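4.2 Signs and lettering in small eating places

The second part of the survey looked at places to eat and drink in the three towns. Shops had been covered in the first part, and the same recording sheet was used so that the two sets could be compared. Each sheet gave the wording of a sign, its position (outside wall, window, door or interior), the kind of lettering and whether any picture went with the words. Menus and price lists were left out, as were till receipts and anything written by hand on a board that is wiped each day.

In all, 2,740 items were recorded. Of these, 1,229 were in Brorkcombe, which has the longest high street and the most cafes, and the rest were shared between Vesow and Wondia. Items were entered once only, even where the same printed sheet appeared in several windows of one building.

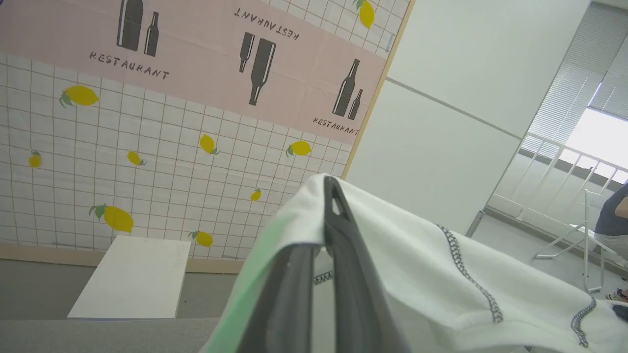

Figure 3. Interior banner with repeated wording and bottle shapes.

The commonest single words in the whole set were those that name the kind of business. Owners use them outside, where they help a passer-by to choose, but they also use them indoors, where the customer has already come in and has no need to be told. We call these items internal naming signs. The banner in Figure 3 belongs to this type. The word RESTAURANT is printed on it three times, the second time upside down in relation to the first, and a pair of bottles goes with each. Neither the word nor the bottles gives the name of a business, so a banner of this sort could hang in any number of places without change. The stencilled style of lettering was treated as a separate class on the recording sheet, as it is often chosen for decoration and is slower to read at a distance than plain capitals.

Outdoor signs behaved differently. Most gave a proper name first and the kind of business second, in smaller letters. In Vesow the order was sometimes the other way round, mainly on older painted boards above the door. Owners there told us that the name had changed with each new tenant while the word below or above it had been left alone – a cheaper job for the signwriter. One board near the market had been repainted in this way so often that the name stood out from the wood as a thick patch.
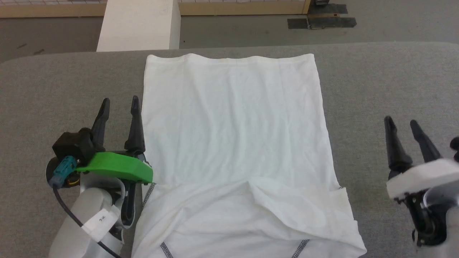
The recording sheet had no class for a board of that kind, and we entered it as painted lettering with a note. Similar notes were needed for window transfers that had lost letters. Where the missing letters could be worked out from the rest of the word, the item was entered in full. Where they could not, it was kept in the total but left out of the word lists.

Pictures went with the words in 1,646 items. Cups were frequent in cafes, and bottles and glasses in places that served alcohol. These pictures were nearly always plain outlines or solid shapes in one colour. Delaunay, a small chain with a branch in each town, used the same cup on its doors and windows throughout, and its items were therefore checked separately before the towns were compared. Leaving them out made little difference to Brorkcombe but lowered the share of pictures in Wondia, where there are fewer cafes of any kind.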